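Tea stains inside mugs, and can the glaze wear out?

Household Help > Kitchen > Cleaning
Posted by Osvaldo Gentile, May 2018

Hello everyone. We moved to Durnwood last year and the water here is quite hard. I drink black tea the whole day, and all my light-coloured mugs get a brown ring that normal washing does not remove. I tried dish soap and a soft sponge, then baking soda on a wet cloth. The baking soda helped for the first mugs, but on the older ones the brown returns after one or two days. My neighbour says the glaze is worn and I must throw them away. Is it true? I would prefer to keep them, they are a set from my sister and two are already broken.

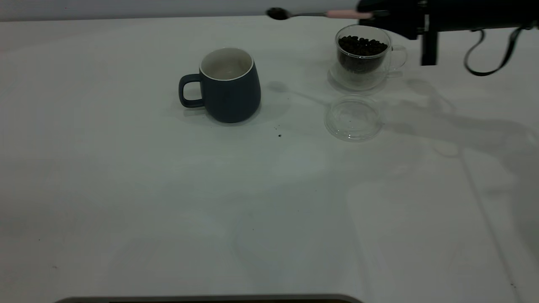 Blue-grey outside, white inside. The matte outside gives me no trouble.

I should add that I have no dishwasher, and I do not want to use bleach on things I drink from.

Hortensia Puma
Your neighbour can be right, but I would test first. Put one spoon of citric acid in the mug, pour hot water on it and leave it for 25 minutes. With hard water the tea is holding on to a thin layer of lime, and soda does not dissolve lime very well. Acid does. After this, wash it normally and let it dry. Then pass your fingernail slowly over the inside. If it feels like glass, the glaze is fine. If you feel small scratches, the stain will come back faster, and you can only clean more often.

A packet of 600 grams lasts me for many months, and I use the same one for the kettle. Please do not mix it with the soda in the same mug, they cancel each other. Also be careful with metal spoons. If you stir hard every time, you can get grey lines on a white glaze. These are marks of metal and they need a mild cream cleaner.
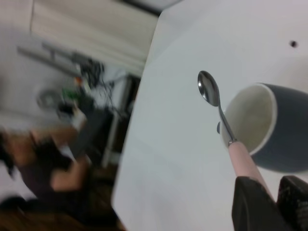

Brunis
I agree about the citric acid, but 25 minutes was too short for my old cups and I left them the whole night. No damage so far.

Gralo
just buy brown mugs

Osvaldo Gentile
Thank you Hortensia and Brunis. I did the acid yesterday evening with 3 mugs. Two are white again and the third has still a light ring near the bottom, so I will try it overnight. The kettle is next.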